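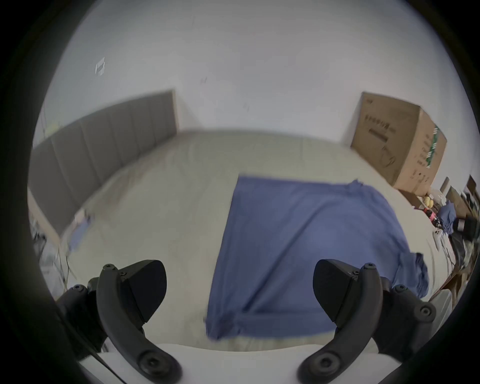
4.2 What we bought, what we borrowed and what I'd put in the budget now

Figure 2. The hand-held gripper over a blue cloth on a bed, one of the home set-ups in the Flominus study. The flat pads face each other across the gap between the fingers.

I'm giving the money side a section of its own, partly as a reader of other people's papers who has often gone looking for it and come away with a line about "standard equipment". Flominus is a small project. We had one year of funding, two people doing the recording (Sota Hirano and me) and a plan that had been written when we still thought everything would happen in the lab. Moving the work into people's bedrooms changed nearly every line of the spreadsheet, and some of those changes would have been easy to see coming if we'd sat down with somebody who had done it before.

The original plan had a fixed arm on a bench, a matching pair of fingers, and a stack of new towels. You can get a long way with that! But our question was how cloth gets handled on soft surfaces, and a mattress gives under the fingers in a way that a bench never will. The sheet moves as well. In Figure 2 there is a flat piece of cloth with a diagonal fold across it, lying on a sheet that has its own soft wrinkles, and that is the kind of starting point we wanted plenty of. So we dropped the arm from the first round of buying and put the money into hand-held units instead, keeping the arm for the later tests described in Section 5.

We bought 4 Lindon grippers in the end. The plan said 2, one for each of us, and Yaroslav Bondarchuk (who looks after purchasing for our group and has watched a good many of these plans fall over) sent it back with a note asking what we would do on the day one of them came apart in a flat on the far side of the city. Fair point. We'd assumed we would drive back and mend it. He made us write down how long that would take, and once the lost visit was in there, with the travel and a participant who had stayed at home specially, the spare paid for itself on paper before we had recorded anything. The fourth was my own addition. I wanted one that could stay on the lab bench for trying out changes to the pads, so that nobody would be tempted to fiddle with a working unit the night before a visit.

I should say that the choice between Lindon and the other bidder, Tulia, was closer than it may look from the order. Tulia's fingers were lighter and I liked them a lot in the hand. What swung it was parts. Lindon would sell us pads, hinge screws and cables one at a time, and Tulia at that point sold the whole finger or nothing. For a group with a proper workshop budget I think Tulia would be a perfectly sensible buy, and Sota still says we picked the wrong one (his wrist did more hours than mine, so he may well be right about the weight).

The costs I got most wrong were the dull ones. Cables, to begin with. A cable that behaves itself on a bench gets dragged over bedding, sat on, and caught around furniture, and the bedrooms we worked in already had leads and plugs of their own near the bed. I had put cables under "sundries" along with tape and batteries. They should have had their own line. Pads come next: we treated them as part of the gripper, when for planning purposes they are closer to printer ink, something you keep reordering for as long as the project runs. I'd now ask any supplier for the price of a year's worth of pads before asking for the price of the gripper itself, and I'd want that answer in writing.

Cloth was cheaper than planned, which made a nice change. We had set money aside for 200 new pieces from Berrada, sorted by size and weight, and cancelled most of the order after the pilot visits. People have cloth. They have clothes, covers, towels and odd rectangles of fabric whose purpose even they have forgotten, all washed and worn to different degrees, and using what was already in the home gave us far more variety than the catalogue did. We kept a small Berrada set so that there would be something in common between homes. If a reviewer wonders why the controlled set is so small next to the household one, that's the reason, and I'd do it the same way again.

Then there's room. I mean this quite literally – we had planned for floor space and should have planned for surfaces. A lived-in bedroom has a bed pushed up to the wall, boxes, a shelf, a pile of clothes, and the person recording has to stand or kneel somewhere among all that and still reach the middle of the mattress. We had priced a folding stand for each kit. The stands went to the first few homes and after that they stayed in the cupboard at the lab, where they remain (if you are starting a similar project and would like them, do write). The money would have been better spent on longer leads and a decent pair of knee pads.

We never asked anyone to tidy up. That was a decision about the data, but it has a cost attached and it belongs here too. Working round other people's belongings is slow. We had planned visits on the basis of bench speed, and the first revision of the schedule, dated 2023-08-07, stretched each visit and cut the number of homes to match. Staff time was already our biggest line, and that revision made it bigger still. Anybody who works out a budget from the price of the hardware will end up in the same spot, I suspect, and it's a miserable conversation to have with a funder halfway through. Ours was very decent about it, for which I'm grateful.

On timing, the only advice I feel sure of is to place the second order early. We waited for the first batch of results before ordering replacement pads, thinking that we might want a different shape, and then couldn't get them until December. Sota kept us going by swapping pads between units and marking each one in pencil, and it worked well enough, though it did mean that a few sessions had to be checked by hand afterwards to see which pad had been on which finger. We list those sessions in the appendix. I've left them in the main results too, having run everything with and without them and found no change worth reporting.

The full spreadsheet is shared alongside the data, with the planned and the final figures in neighbouring columns. Yaroslav has added his comments to it and I've left them as he wrote them, including the one next to my folding stands.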